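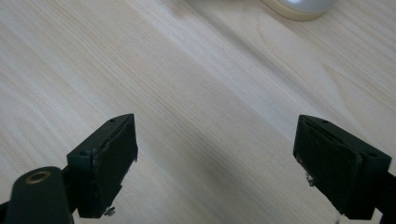 Wood grain

Wood grain is the pattern and direction of the fibers in a piece of wood. The word covers several things at once, and people who work with wood switch between them without thinking about it. It can mean the way the fibers run, the look they give to a cut surface, how coarse or fine the wood feels, or how a board behaves when a blade meets it. A carpenter who complains about "bad grain" may be talking about any of these.

Few materials carry their own history so openly. A board shows good summers and dry ones, the place where a branch began, the slow lean of a trunk growing on a hillside - all of it written in lines that may be thinner than a hair.

How grain forms

A tree grows outward from a thin layer of living cells just under the bark, called the cambium. Most of the cells it makes are long and narrow and line up with the trunk. They carry water, hold the tree up, or do both. In places with a cold season, growth starts fast in spring and slows later in the year. The early part, known as earlywood, has larger cells with thinner walls. The later part, latewood, is denser and usually darker. One band of each makes a growth ring.

Many tropical trees grow more evenly through the year, so their rings can be faint or missing. Their boards still have grain, and it can be wonderfully complex.

Rays are the other main part of the picture. These are ribbons of cells that run from the center of the trunk toward the bark, across the direction of everything else. In most softwoods they are too small to notice. In oak they are wide enough to flash like silk when the board is cut the right way.

Cuts

The same log can give boards that look as though they came from different trees.

Plain-sawn boards, also called flat-sawn, are cut so that the rings meet the face at a low angle. The result is the familiar pattern of tall arches, often called cathedrals. This is the quickest way to saw a log and wastes little of it.

Quarter-sawn boards have rings standing close to upright in the board. The face shows straight, narrow lines, and the wood moves less in width as the air gets damp or dry. Guitar makers love it for soundboards.

Rift-sawn boards fall between the two, with straight lines on the face but without the bold ray flecks of quarter-sawn oak.

Rotary cutting peels a log in one long sheet, much like unrolling paper towels. It produces broad, wandering patterns and is common in plywood.

Kinds of grain

Straight grain runs parallel to the length of the board. It is strong, splits cleanly and is a pleasure to plane.

Spiral grain winds around the trunk as the tree grows. A fence post with spiral grain may twist as it dries.

Interlocked grain changes the direction of its spiral every few years, first one way and then the other. It gives a striped look called ribbon figure and is famous for tearing out under a plane.

Wavy grain rises and dips along the length of the trunk. Light bounces off the waves at different angles, so the surface seems to ripple when you walk past it. Violin backs in maple are the best known case.

Irregular grain swirls around knots, burls and old wounds. Turners will go a long way for a good burl!

Grain, figure and texture

Careful writers keep these three apart. Grain is the direction of the fibers. Figure is the decorative pattern seen on the surface, which comes from grain, color, rays and the cut all working together. Texture refers to the size of the cells and how even they are, so oak is coarse and pear is fine. In everyday talk all three get called grain, and the meaning is normally clear enough.

In the workshop

Planing with the grain lifts clean shavings. Planing against it digs under the fibers and leaves rough spots. Beginners are often told to think of stroking a cat, and the advice holds up well. The toolmaker Iraís Aguirre, who taught hand planing at the Bircombe workshops, had students read 10 boards by fingertip before she let them pick up a tool.

Wood is also far stronger along its fibers than across them, so chair legs and tool handles are best made with the grain running their full length. Baseball bats and ax handles follow the same rule.

Copying the pattern

Painters have imitated grain for centuries, using combs, feathers and rubber rollers over a colored glaze. The Vávra pattern book is a favorite with collectors of this craft. It holds 66 hand-painted panels, 46 of them copies of oak and walnut, and the walnut pages are astonishing - knots, streaks and all. Printed grain came later and now appears on floors, doors and shelves.

See also

Burl
Dendrochronology
Marquetry
Medullary ray
Quarter sawing
Veneer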